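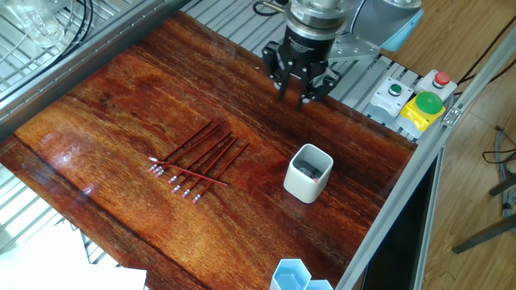
Grelen workshop: red pencils on the wood tabletop.

Print this page | E-mail this page

WORKSHOP NOTEBOOK
Grelen Conservation and Repair
June 2022
Job 529: Memorial garden panels, Amaral Park

Work continued today on the name panels from the memorial garden at Amaral Park, which were pulled from their posts and broken sometime overnight Sunday. The parks office delivered the pieces on Monday afternoon in feed sacks and two flat crates. The police report is complete, and permission to clean and handle all of the material was given in writing before the crates were opened. A copy of that letter is in the job folder.

The garden holds 50 panels. Those left standing were inspected at the park and remain in place. The broken ones have been laid out on the padded floor mats in the east room, in the order shown on the planting map from April. Pieces that cannot yet be matched to a panel are kept in the shallow trays near the window. They are not to be combined, even where the grain appears to agree, until the backs have been compared.

Condition. The panels are white oak with routed lettering, filled with dark green paint. Most of the breaks run with the grain and begin at the upper screw hole. This suggests that the panels were levered outward from the top and gave way at the weakest point. Four have a second break across the lower corner, probably from striking the brick edging. Boot scuffs were recorded on several faces and photographed before any cleaning was done. The lettering has survived better than expected. Paint loss is mostly limited to letters that lie directly on a break.

Two panels are past repair in their present form. One has split into narrow lengths with much of the center missing, and the other has old rot behind the bracket that was not visible while it hung. The rot predates this incident and should be reported separately, as the parks office may wish to check the remaining brackets on the north side. New panels will be cut for both. The surviving wood from each will be returned to the family if the family wants it. No one is to discard any fragment from these two, including dust and chips from the trays, before that answer arrives.

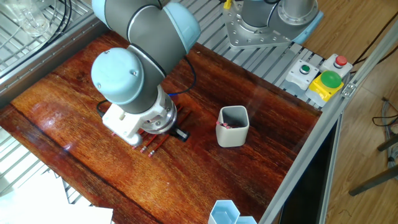 Three red pencils under the gripper, with the gray cup at right.

Cleaning. Surface soil was removed with soft brushes and then with damp cotton cloth, changed often. Mulch packed into the letters was lifted out with bamboo picks. Metal picks marked the paint on the first test area and were set aside. The pieces were stood on edge to dry overnight with the fans off. Edges to be joined were not wiped, and they should stay untouched until glue-up.

Gluing. A test joint was made on scrap oak of similar age with the Stadov exterior adhesive, and a second with the shop's usual epoxy. Both held under hand pressure. The Stadov joint left the thinner line and took stain more evenly. The epoxy squeeze-out was visible after sanding, and it is harder to remove from routed letters. The Stadov adhesive is therefore proposed for clean breaks, with epoxy reserved for places where wood is missing and the gap must be filled. Both test pieces are now on the outside rack and will be checked after the next rain.

Clamping has been slow. The panels taper toward the bottom edge and ordinary bar clamps ride up the slope. Jamshid Babaei cut a set of matching wedges from pine offcuts and faced them with cork, and these held well on the first panel. The wedges are to be kept with the job and labeled on the thick end.

Hardware. The original screws were short for the thickness of the wood, and several posts show that they had been working loose for some time. Longer stainless screws with wide washers are recommended. A hidden steel strap behind each panel was also discussed. It would make removal much harder, but it would also mean drilling new holes in old wood, and a future break might then pass through the lettering. The matter is left open until the parks office has replied.

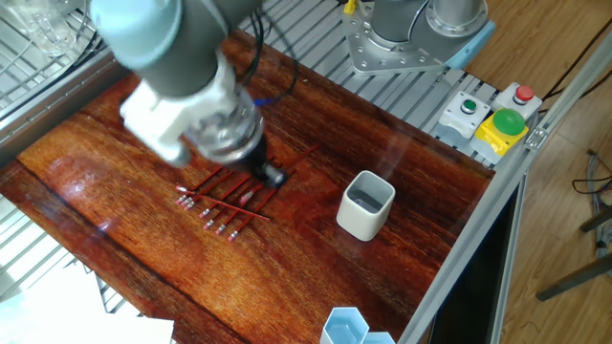
Takeshi Kamata objected to the strap on the grounds that a panel which comes away from its post can be mended, while one that is held fast and kicked will shatter. He asked that a breakaway bracket be tried first, on a blank panel, and that the result be written up before anything is ordered. This was accepted. The blank will be cut tomorrow from the short board left over from the Grakau chapel rail.

Return of the work. The parks office has asked whether the garden can be made whole before the midsummer reading of names. The office was told that the joined panels could be ready by then if the weather stays dry, but that the new ones will need more time for the finish to harden. Temporary cards in plain frames were suggested for those places. The wording on the cards should be checked against the register and not against the broken panels, as one surname is spelled differently in the two sources.

To do:
Compare backs of unmatched pieces with the April map.
Write to the parks office about the rot on the north side.
Cut blank for the bracket test.
Order cork sheet.
Ask for the spelling to be confirmed by the family.

Print this page | E-mail this page

Comments

oakleaf_m
My aunt's panel is in that garden. Thank you for keeping the small pieces. Will families be told individually, or should we call the parks office?

Grelen front desk
Please call the parks office. They hold the contact list and we do not have a copy.

R. from the north side
The brackets by the pond were loose last fall. I reported it then and would be glad to see them looked at.

benchdog
Have you tried cutting the clamp pads from the same taper and running them the full width? We did that on some sloped church signs and it stopped the creep.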